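Grundida Clothing Room
Minutes of the June meeting

The meeting opened at 7 p.m. in the sorting room. Minutes of the May meeting were approved with one correction: the shelving came from Drusier and was delivered in two loads, the second of which is still missing its brackets.

Intake

Intake since the last meeting was 341 garments, mostly adult tops. Children's coats are still coming in although the notice on the door asks people to hold them until fall. It was agreed to change the sign to larger type and to stop taking coats at the side door. Those already here will be boxed and moved to the upper shelf.

The balance in the supplies account is $2,602. The Zurkton invoice for hangers and bags has been paid. A second order was discussed and put off to the next meeting.

Folding and laying out

There was a long discussion about T-shirts. At present each shift folds its own way, and the stacks do not sit level in the bins. Two methods were compared: folding in thirds on the table, and the quick method where the shirt is pinched at the shoulder and the middle and flipped over. The quick method is faster for people who already know it. New people find it confusing and tend to end up with the sleeve on the outside.

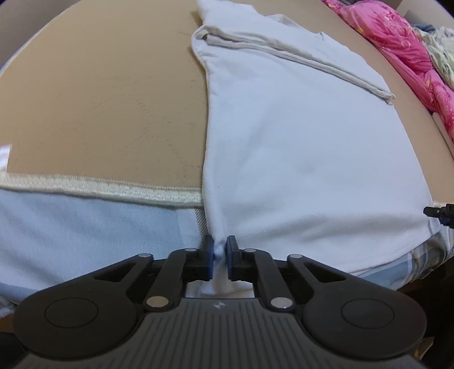 It was agreed that thirds will be the standard for all knit tops. Shirts are to be laid flat first and smoothed from the center toward the hems. Sleeves go in, then the sides, then the bottom up to the collar. Shirts that will not lie flat after smoothing go to the ironing pile. Anyone who prefers the quick method may use it for plain undershirts, which are sold by the bag and do not go in the display bins.

White shirts were raised as a separate item. Several have been returned by shoppers with marks at the collar or underarm that were missed at sorting. White items will now be checked front and back under the window before folding, and anything doubtful set aside for washing. A request to buy a lamp for the evening shift was approved, up to $40.

Bins and labels

The new labels from Ji peel off in warm weather. The supplier has offered to replace them. Until then, sizes will be written on masking tape on the front of each bin. Medium and large have been getting mixed, and the closing shift is asked to go through both bins on Friday.

Other business

The washer repair is done. The dryer still needs its lint trap replaced, and the part is on order. The key to the back closet has not been found. A copy will be cut.

The request for a second rolling rack was not taken up for lack of time.

Meeting closed at 8:25 p.m. Next meeting in July, same room.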